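Perguntas frequentes: cedência temporária de caixas de arquivo

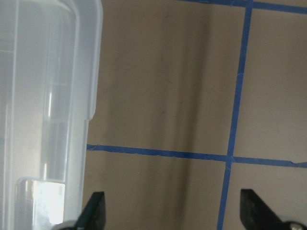 Fevereiro
Por Judit Virág, Serviço de Arquivo da Cevano

Quem pode requisitar caixas?
Qualquer unidade orgânica com plano de classificação aprovado. Os pedidos de entidades externas são apreciados caso a caso.

Qual é o prazo de cedência?
Dezasseis semanas, renovável uma única vez, mediante pedido escrito.

Quantas caixas podem ser pedidas de cada vez?
Até 62 por requisição. Para quantidades superiores, deve contactar-se previamente Imre Somogyi.

Podem guardar-se fotografias e negativos?
Sim, desde que acondicionados em envelopes próprios para arquivo. Não se aceitam películas em nitrato.

Como se identifica cada caixa?
Com a etiqueta emitida pelo serviço. Não é permitido escrever diretamente na caixa nem utilizar fita adesiva.

Onde se faz a devolução?
No balcão do piso 2, até às 16 horas. As caixas devem ser entregues vazias e sem etiquetas.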